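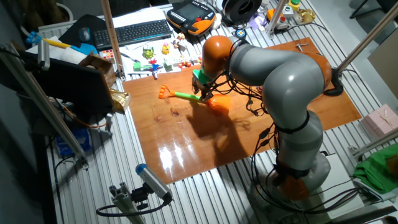 Gratesari Reopens Its Beach Toy Library in April, Asks for Its Buckets Back

GRATESARI – The Gratesari Beach Toy Library will open for its second season in April, with 300 more items on the shelves than last year and a late fee that its founders describe as symbolic and its borrowers describe as a dollar.

The library lends shovels, rakes, molds, sifters and buckets to anyone with a library card or a believable local address. Loans run for 16 days, long enough to cover a vacation and the week it takes to find the rest of the set under the car seat.

"We opened last summer thinking people would borrow a bucket for an afternoon," said Fathima Mollah, who runs the library from the old ticket office at the north end of the boardwalk. "One family took out a castle mold in June and sent it home from two states away in October, with sand in it. The sand wasn't ours. We kept it anyway."

The library made 2000 loans in its first season. Shovels were the most popular item by a wide margin. The least popular was a plastic lobster mold that produces, in the words of one comment card, "a lump with opinions." It will be available again this year.

New for this season

Opening hours now run from 8 a.m. to 6 p.m., after repeated requests from parents of small children, for whom 10 a.m. is the middle of the day. A drop box for evening returns has been fitted beside the door. It takes shovels, rakes and small molds. It does not take wagons, although two people tried during the test week.

The town has also set aside a strip of beach next to the boardwalk ramp for supervised digging. Holes there may go as deep as the knees of the shortest person digging. All holes must be filled in before the diggers leave, a rule brought in after last August, when a city inspector found one the hard way.

Grown-ups may borrow too. A small shelf of long-handled tools has been added for those who claim to be helping.

Funding and repairs

This year's expansion was paid for with a grant of $1000 from Uvel, the hardware store on Main Street, and by the sale of last season's unclaimed flip-flops, which brought in rather less.

Broken toys will be repaired where possible at a monthly fix-it morning led by Zsolt Fodor, a retired boat builder. Fodor has rules about glue and will share them.

"Most beach shovels die at the neck," Fodor said. "People pry with them. You dig with a shovel. If you want to pry, bring something from your own garage."

Toys past saving are cut up for garden labels, with the exception of handles, which Fodor keeps in a drawer and declines to discuss.

Opening morning

The season begins with a sandcastle contest judged by Kavinda Kanagaratnam, who teaches geography at the middle school and has promised to be fair but not kind. Categories include Best Moat, Tallest Thing Still Standing at Noon, and Most Improved by the Tide. Entry is free, and tools will be provided to anyone who arrives without them.

Anyone still holding items from last season may return them at any time, with no fee and very few questions. The library is missing one blue wagon in particular.

Press contact: Fathima Mollah, Gratesari Beach Toy Library, North Boardwalk. Interviews can be arranged before 8 a.m. or after the drop box has been emptied.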